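Clonedmont Housing Renewal, Phase 2
Interim progress report to the Coppens Fund
January 18, 2011
Prepared by Rianne Claeys, with cost figures from Gerrit Jansen

1. Period covered

This report covers work from the release of the second payment in November to the date above. It follows the headings in Annex B of the grant agreement. Items closed in the first report are not repeated.

2. Status of units

The phase covers 1,156 rental units in the Arau and Plisov blocks. Water supply and drain replacement is complete and signed off in 546 units. A further 68 units have new risers in place but are waiting for pressure testing. The remaining units have been surveyed but not opened up.

Arau is ahead of the revised schedule. Plisov is behind it. The delay at Plisov comes from the shutoff valves at the base of each stack, most of which did not hold when closed. Each stack has to be drained from the street connection before work can start, and the water company requires five working days' notice for each shutdown. We have moved to booking shutdowns in pairs, and Ward Visser now holds the booking calendar for both blocks.

3. Wet rooms and kitchens

Wall finishes are restored after the pipe chases have been closed and inspected. The specification calls for cement board behind all tiled surfaces within 24 inches of a water outlet. In the first units at Arau the installer used moisture-resistant drywall in three kitchens. These were stripped and redone at the installer's cost.

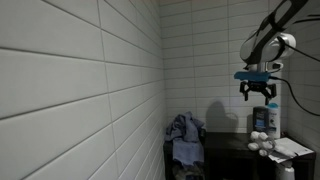

Tile adhesive and grout were changed in November after the original product was withdrawn by the supplier. The replacement has a longer curing time, so tenants are now without the use of the shower for two nights instead of one. The tenant notice has been reworded to say so. Access to the shared showers on the ground floor of each block is provided during this time.

4. Leak detection and metering

Individual meters have been installed in 560 units. The count is higher than the number of signed-off units because metering was carried out first on the north stacks at Plisov, where access was already arranged. Readings are taken monthly by Wahyudi Manurung. Two stacks show a night flow that does not match any recorded use, and both will be inspected before the next round of chasing begins.

No baseline comparison is offered in this report. The meters have not been in place long enough, and the holiday period distorts the readings.

5. Budget

Spending on materials is within the approved line. Labor at Plisov is over the line as a result of the shutdown procedure described in section 2. We request approval to move funds from the contingency line to labor under clause 9. Amber Maes will send the worksheet separately. No increase in the total grant is requested.

6. Next period

Pressure testing of the waiting units comes first. Stack valves at Plisov will be replaced as each stack is drained, which adds half a day per stack but removes the need for a second shutdown. The revised schedule is attached as Annex 2, and the inspection certificates as Annex 3. Certificates for the last four Arau stacks are still with the inspector and will be forwarded on receipt.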